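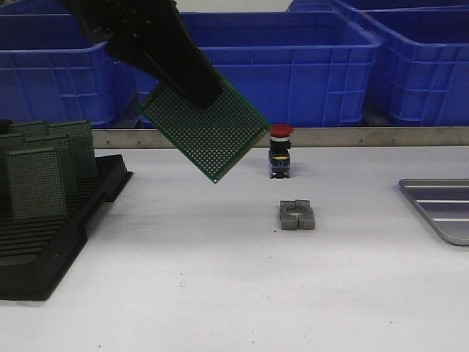 Filed under: Reliability / Handling cells

Grip loss on board transfer, Flendau cell

The Tresuvard line has been moving bare perforated boards from a slotted rack to a steel tray since May. Over 3,548 transfers the controller logged 473 grip faults. Most cleared on a retry. In three cases the arm carried on with its move after the board had slipped, and the fault was raised only at the tray.

The cause was traced to the finger position check. A board is thin, and the closed position with a board in place differs very little from the closed position without one. Wear on the finger pads used up what margin there was. The controller read "part present" on an empty grip and released the next move.

The interim settings are a lower travel speed between rack and tray, a second position check once the board is clear of the slots, and a pad inspection every 2,000 cycles. Colour change on the contact edges is now recorded at each inspection.

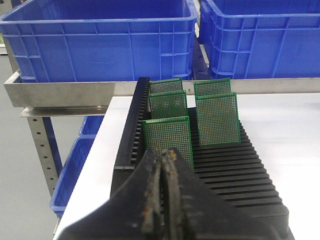
Cokavden wrote back that their cell showed the same fault and that a second check didn't cure it, as both readings come from the same encoder. They would like to see an independent sensor at the tray. We agree, and one is on order from Dagdag.

Until it is fitted, a grip fault stops the cell and requires a manual reset. Operators should check the rack slots for a tilted board before restarting.

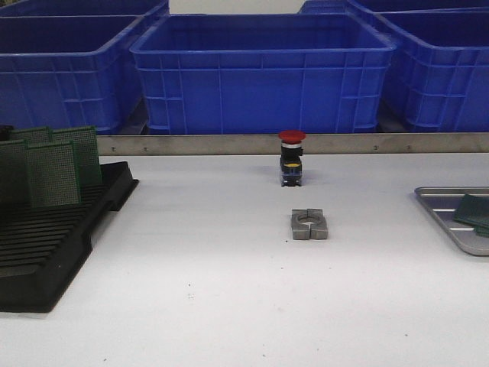
Rack, emergency stop and tray at the Flendau cell.

Contact the newsletter desk | © Tresuvard 2025 | Back to top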